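Reading time: 3 min

Thread on sorting mixed small parts, for anyone who has inherited a drawer, a tin or a shed shelf full of them. I have cleared the parts store at Pivness and these are my working notes. Posts are short. Questions at the end, please.

1/ Start with a container that is wider than you think you need. A deep box hides the small metal at the bottom and you end up digging. A wide bin with sloped walls lets you see the whole floor.

2/ Grey is a reasonable colour for a bin. White shows dirt well but glares under a lamp. Black loses every dark screw. The drawback of grey is that dull steel sits on it very quietly. Move your head, or move the lamp, and look again.

3/ Clear plastic is the real nuisance. It takes on whatever colour is underneath it. Scuffed floors make this worse, as the edge of a clear moulding and a scratch in the bin look much alike at arm's length.

4/ My rule for clear parts: find them by their ridges and tabs. Flat faces disappear. Edges catch light. Run a low lamp along the side and they come up at once.

5/ Tip out a handful at a time. The store at Pivness came to 266 pieces and I did it in 14 batches. I tried one large heap first and lost an afternoon to it.

6/ Sort by material before you sort by function. Metal, clear plastic, coloured plastic, everything else. You can tell metal from plastic without knowing what either is for. Function needs knowledge, and knowledge is slow.

7/ Then sort by how a thing lies. Discs and washers go flat. Brackets and hooks tangle with each other and should be kept apart. Anything with a stem rolls in a circle and ends up against a wall.

8/ Small bottles: check the cap is tight before anything else. Store them upright if the tray is deep enough. If it isn't, lay them all the same way round.

9/ Trays. I use the Tremerano ones with 11 compartments. They stack, the dividers stay put, and the lids fit if you don't overfill. The older Baran trays have 80 mm compartments, better for brackets, but the lids warp in a warm room.

10/ Labels go on the front edge and never on the lid. Lids get swapped. I have opened a tray marked "washers, large" and found curtain hooks.

11/ One mixed batch in the bin:

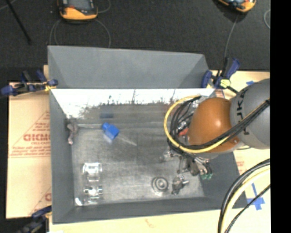 Pivness, August 27, 2022

12/ The blue cap is what the eye goes to, and the bottle is lying on its side, so it would be my first item out. The disc with the rings is next. The two clear pieces in the lower left corner are post 3 in practice — boxy, ridged, and easy to pass over if you are only looking for colour.

13/ The pinkish-grey piece against the left wall is a bracket or a hook. I would put it with brackets until something proves otherwise. A provisional home is better than a fourth pile called "unsure", which grows.

14/ Small metal with a stem: pick it up by the stem. Fingers slide off the body.

15/ Anything you cannot name after a minute goes in a dated envelope. Mine are reviewed in September. If it hasn't been asked for by then, metal goes to scrap and plastic goes wherever your council takes it.

16/ Wipe the bin between batches. Specks of swarf and broken plastic collect in the corners and you will pick at them thinking they are parts. A dry brush does it. Damp cloths leave streaks, and then see post 3.

17/ Next thread: springs. I have been putting them off.

Comments

tray_and_error: Agree on labels. Would add the date you last opened it.

Kazimiera Michalski: I do clear parts on a sheet of dark blue card. Found two hinge covers I had already reordered.

oldbenchvice: Disagree on 6. If you know what half of it is for, sort by function and be done. Valano trays are cheaper than Tremerano, by the way, though the dividers do wander.

smallparts_hq: What do you do with washers that are nearly the same size?

Author: Drop them over a tapered rod. They stop where they stop. Mark the rod.

Contact | © 2022 Pivness Parts Notes | Back to top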